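Recording hand-held gripper demonstrations for a tidying task

Posted 10/07/2019 by Sudheer Pinto

These steps cover recording demonstrations with the two-finger hand tool, from first calibration to export. They assume that Garora, the capture program, is already installed and that both tools show up in its device list. Remote-control recording with the Duteck arm uses the same session files and is covered on its own page.

Before the first take

Charge both tools and clear the memory cards. Open and close the fingers fully on each tool while Garora is in calibration mode, then save. The saved range is what turns finger width into a number later, and a tool that was calibrated half open will give grasps that never close.

Choose a table with a clear working area in the middle. Clutter along the back can stay. A printed cloth gives the tracker plenty of detail to hold on to; a plain white top does not. Pull loose bags and cables out of the path of your arms.

Write the task as one sentence and keep to it for the whole session. For this page the sentence is "put the small item in the basket."

Setting the start pose

Hold the tool so that the target container sits between the fingers and both pads are in view. With a second tool, keep it to one side with its jaw clear of the container. Wait for the tracking light to turn steady before you move. 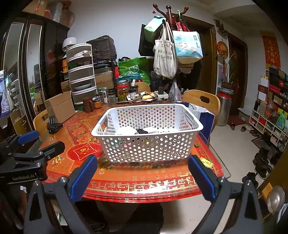
Start pose with the basket between the finger pads.

Recording a take

1. Press the trigger once to start. Hold still for 3 seconds.

2. Move toward the item at a constant speed. Fast wrist turns blur the picture and are the most common cause of lost tracking.

3. Open the fingers wider than the item before you reach it. Line up with the short side where you can.

4. Close until the pads stop, then lift straight up. Do not squeeze harder to be safe – the width reading stops changing and the extra force is not recorded.

5. Carry the item over the rim, lower it, open, and back away before pressing the trigger again.

Thin boxes and toy-sized objects need a lower approach than mugs or jars. Bring the finger tips down close to the cloth and level the tool. If two items lie close together, pick the one named in the task and leave the other alone.

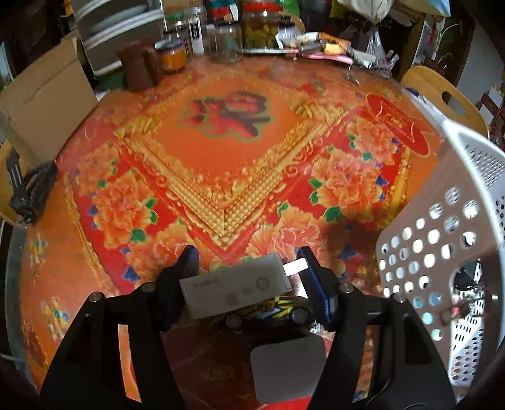 How many takes are needed for one task?
Plan on 400 good ones for a single container and a small set of items. Our largest set, Briver, has 3,128 takes, and most of those went into varying the start position.

Checking and export

Replay every tenth take at double speed. Delete any take where your free hand enters the working area, where the path jumps, or where the item was dropped and picked up again. Dropped items can be useful, but store them in a separate folder and label them as recoveries.

Run the Gourlay script on the session folder. It trims the still period at the start, matches the two tools by time stamp and writes one file per take. Takes that fail the match go to "rejected" with a short log. A long list there usually means the tool clocks were not synced – sync them and record again.

Clock sync check added by Sharada Varma.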